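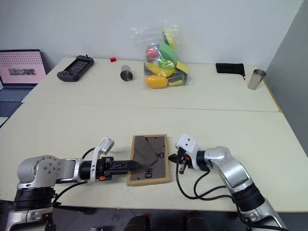
## Two-arm cell: wrist cables dragging on the table, panel creeping, where do I start?

**vimala_i** – Sun 23 July

Hi all, I look after the two-arm cell at our Vitudstead site and I'd like some opinions before I take half of it apart. The job is panel handling: light wooden frame with a dark sheet in it, flat on the table, left gripper goes to one edge and right gripper comes in from the other side. You can see where we are in the cycle, left fingers pressing on the frame and the right one not quite there yet.

Two problems, maybe related.

1. The cables off the right wrist module hang down in loops onto the tabletop. Every so often one gets under the frame when the arm swings in, and then the panel sits crooked and the pick is no good. It happened 13 times last week.
2. The panel creeps. I tape out the position in the morning, and by lunch it needs to go 10 mm further over than the tape says.

I've re-zeroed both arms twice. Grippers got new finger pads in the spring. What would you do first?

---

**manipoo**

Cables first, no question. You've got them coming straight off the wrist and down to the table with nothing holding them up. Ours was like that at Provgate and I got so sick of it! Bundle them in a soft sleeve, clip the bundle to the upper link, and leave one relaxed loop at the wrist so the last joint can still turn. Then jog every joint to its limits by hand, slowly, and watch that loop the whole way. If it goes tight anywhere, give it more.

Don't use hard zip ties on camera cables, please. I killed one like that.

---

**anil_r**

I'd leave the cables alone for a day and look at the tables. That's two tables pushed together, with a seam running across. Are they fastened to each other? If the near one can shift at all then your tape mark is going with it and the arms aren't, or the other way around, depending on what they're mounted to. Re-zeroing won't touch that.

---

**manipoo**

> I'd leave the cables alone for a day

She's had 13 snags in a week, Anil. That's the thing stopping the cell.

---

**anil_r**

Sure, and a snag takes ten seconds to clear. A table that moves wrecks every position you've taught. If she dresses the cables first and the creep goes away she'll never know if the table is fine or if she just bumped it back into place while she was leaning on it.

---

**vimala_i**

OK so they aren't fastened, just pushed up tight. I always figured they were heavy enough. I'll put a pencil line across the seam tonight and look at it in the morning. Manikandan, what sleeve did you use? The braided stuff I have frays if you look at it wrong.

---

**manipoo**

Split woven one from Salian, the kind that curls shut on itself. You can get it on without unplugging anything. Heat the cut end with a lighter and it won't fray.

---

**kamala_reddy**

Can I ask about grip force? The left fingers are pressing on a wood frame edge, and if the left one closes before the right one has made contact there's nothing on the other side to hold the panel. It'll get nudged a little bit every cycle. We had the same thing with picture frames on a Zano cell and fixed it in the program. Left gripper stops short, right gripper comes in, short wait, then both close together. We went with 500 ms and it was plenty.

Also check how your wrist cameras like that dark sheet. It's picking up reflections. Ours would lock onto a reflection of a ceiling light and swear it was the corner of the frame.

---

**thenmozhi_p**

+1 to Kamala on the timing. I disagree with her a little on the wait though, a fixed wait just hides a slow arm. Have the left one wait for a signal that the right is in position. A bit more work, but you set it once.

And if you're teaching anything over on the far table, clear it first. The toys, the cups, the pouch with the cord hanging off it – I wouldn't want a gripper going anywhere near that cord.

---

**vimala_i**

Ha, fair, I'll box that stuff up.

Update from this morning: pencil line is off by 3 mm. So Anil gets a point. I clamped the two tables together underneath, checked both arms against the tape, and ran 20 cycles. Creep is smaller but it's still there, so I think Kamala gets a point too. I'm doing Thenmozhi's version with the signal because I know I'd forget why the wait was in there.

Sleeve is ordered. Until it shows up I've got the right wrist cables held with hook-and-loop strap, one loop left free like Manikandan said.

---

**manipoo**

I'll take half a point for the strap. Check it after a full shift, they slide down the link when it gets warm.

---

**anil_r**

Redo the pencil line after you clamp. And put one at each foot of the near table, on the floor.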